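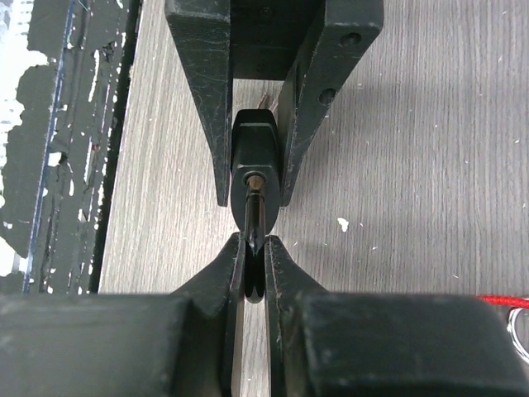
Gripper fingers below a black U-shaped bracket, light wooden surface.

GENADEN AND DISTRICT MEN'S BASEBALL LEAGUE
Minutes of the regular meeting of club delegates
Wednesday, August 12, 2026
Upstairs room, Genaden Curling Club

Clubs represented: Genaden, Holovko, Prukham, Stitura. The Prukham delegate arrived during item 3 and asked that items 1 and 2 be considered again. They were not.

1. Call to order

The chair called the meeting to order once the delegate from Stitura had finished parking. Agenda adopted with the addition of "dugout bench, Holovko" under other business. The chair noted that the bench had been under other business for the whole of last season as well and could perhaps be given a number of its own. No motion was made.

2. Minutes of the July meeting

The Holovko delegate asked for a correction. The July minutes record Holovko as having "objected at length" to the revised schedule. The delegate feels "objected" is sufficient. The secretary offered to read out notes showing the start and end of the remarks. The delegate withdrew the request.

Genaden asked that "outfeild" be corrected. Agreed.

Minutes accepted as corrected.

3. Schedule and makeup games

Rain took out most of the last weekend in July. The scheduler circulated a revised grid, in which every club plays its makeup games before the playoffs and every club is unhappy with at least one of them.

Stitura will not play at Prukham on a weeknight because half its infield works the evening shift. Prukham will not play at Stitura on a weeknight because of the sun. It was pointed out that the sun at Stitura sets behind the backstop and is therefore in the eyes of the centre fielder only. Prukham replied that this was their best player. Discussion of whether he is their best player was ruled out of order.

The scheduler proposed that the two clubs play at Genaden, where there are lights. Genaden is willing provided somebody else pays for the lights. Town rate is $50 an evening. Moved by Stitura, seconded by Genaden, that the two visiting clubs split it. Carried, Prukham abstaining on the grounds that it had only just sat down.

The Holovko doubleheader stands as printed. If it rains again, the result will be decided by the standings rule, which no delegate present could recite. The secretary will look for it.

4. Umpires

The umpires' representative reported that the roster is thin. Two have gone back to school, one has taken up golf, and one has asked not to be assigned any further Holovko games "for the time being," without saying what would bring the time being to an end.

The representative reminded clubs of the following:

Game cheques are to be handed over before the first pitch. An umpire who has been paid is a more relaxed umpire.

Only the manager or acting manager may come out to discuss a call. At Stitura on the long weekend the discussion was attended by the manager, the on-deck hitter, both base coaches and a gentleman with a folding chair.

Balls and strikes remain closed to discussion. Managers may feel they are raising the matter in a general or philosophical way. They will be ejected in the same way as last year.

Genaden asked whether the league would consider a single plate umpire for the rest of the regular season, with two for playoffs. The representative said this was already happening, and had been since June. Moved by Genaden, seconded by Holovko, that the league approve what is already happening. Carried.

5. Select team: appointment of a manager

The select team that goes to the December indoor tournament has no manager. Last year's has stepped down after six seasons. The delegates recorded their thanks and asked that the minutes mention the year the team reached the semifinal. The minutes mention it. It was the first year.

The chair had asked for applications in June and again in July. One was received, from the manager who was let go by Prukham in the spring. The chair invited comment.

Prukham said that it wished its former manager nothing but well, that the parting had been mutual, and that it would be voting against. Asked which part had been mutual, Prukham said that both sides had been in the parking lot.

Stitura observed that the applicant has managed well over 100 games in this league and has won a fair share of them, several against Stitura. He knows the players. He owns a van. He has never won the playoff final, and his letter to the league says he would like to "get one before the knees go," which Stitura thought was a decent reason to want a job that pays nothing.

Holovko asked about temperament, with reference to the incident of the water cooler. Genaden said the cooler had been replaced and that the new one was better. Holovko asked whether the league wanted to be represented out of town by somebody who bunts that much. There followed a long exchange on bunting. The secretary has not attempted to record it. Positions at the end were the same as at the beginning, but louder.

Moved by Stitura, seconded by Genaden, that the applicant be appointed manager of the select team for the December tournament, with the usual review afterward. Carried. Prukham opposed, and asked that its opposition be recorded in warm terms. It is so recorded.

The chair will telephone him. The Prukham delegate offered to drop by and tell him in person, being his brother-in-law.

6. Select team: uniforms

Arising from the above, the select uniforms came out of storage last week and were inspected by the equipment manager. The pants are serviceable. The jerseys have the pinstripes chosen by an earlier meeting of this body, and have been washed with something red.

Options put to the meeting: buy new jerseys; bleach the old ones and hope; or declare pink to be the league colour. Genaden spoke in favour of the third and seemed sincere. The equipment manager has a quote for plain grey with a block letter and no names on the back. Holovko asked for names on the back. The equipment manager said that names had been tried, that players moved away with their jerseys on, and that the team had then gone to a tournament with the wrong name on its shortstop and had him announced by it all weekend. He hit very well under it.

Moved by Holovko, seconded by Stitura, that plain grey jerseys be ordered without names. Carried. Each club to contribute an equal share by the next meeting. The secretary will send a reminder, then another one.

7. Playoff format

The current format has all 4 clubs qualifying, which has led some to ask what the regular season is for. Stitura, in first place, would like the top club to have a bye to the final. Prukham, in last place, finds the present system very fair.

Genaden suggested that first place choose its semifinal opponent. This was popular until it was understood that the choice would have to be made out loud, in front of the other clubs, possibly at the banquet. Genaden asked for the idea to be kept on file.

Holovko moved that the semifinals be extended to best of five. No seconder. Holovko moved that the final be extended to best of seven. No seconder. Holovko asked whether there was a length anyone would second. Stitura said shorter.

Format left unchanged. Higher seed bats last. Pitching limits as in the handbook, and the scorebook of the home club is the official one, even where the visiting club's is neater.

8. Pace of play

The chair reported a letter from a spectator at Prukham who left in the sixth inning to put a roast in and came back for the seventh with the roast eaten. The league already has a rule about batters staying in the box. It is not known to have been applied. Umpires are asked to apply it. Batters are asked to adjust their gloves at home.

Prukham felt that the letter singled out its diamond unfairly, and that the game in question had been slow owing to Holovko's pitching changes. Holovko said the changes had been necessary. Genaden, having been on the other side of them, agreed.

9. Banquet

The curling club has the room free for the league's usual night. Roast beef again. Stitura asked for an alternative to roast beef and was told there is a bun.

The trophy has not been seen since last year's winners took it home. Last year's winners were Genaden. Genaden believes it is in a basement and will establish which one. The small figure on top had already lost its bat before Genaden took possession, and Genaden would like that understood.

The most valuable player ballot will be secret this year. Managers are reminded that they may not vote for themselves, even in third place.

10. Correspondence

From the Town of Genaden, concerning cleats on the curling club stairs. Received.

From the Stitura seniors' slo-pitch group, requesting use of the good infield drag. Referred to Stitura, which says there is only the one drag and it has never been good.

11. Other business

Dugout bench, Holovko. The visitors' bench is still short a leg at the third-base end. Holovko says visitors can sit at the other end. Genaden brought up the matter of its catcher, who sat at the third-base end in May. Holovko has lumber and will see to it before the playoffs. The secretary read out the identical undertaking from last August. Holovko said that one had referred to last year's playoffs.

Foul balls, Prukham. The neighbour beyond the left-field fence has returned a bucket of balls, with a note. The balls are in good shape. The note was passed around and will not be appended.

12. Action items

Secretary: find standings rule; send jersey reminders; correct "outfeild."
Chair: telephone new select manager, if not already told.
Equipment manager: order jerseys; dispose of the pink ones through Genaden, at its request.
Genaden: trophy; book the lights.
Holovko: bench.
Prukham: thank the neighbour, in person and politely.

Next meeting at the call of the chair, same room, side door. Moved by Stitura that the meeting adjourn. Seconded by everyone but Holovko, which had one more point about the doubleheader and made it on the stairs.

Minutes taken by the league secretary. Corrections to the secretary in writing before the next meeting, please, and on something larger than a lineup card.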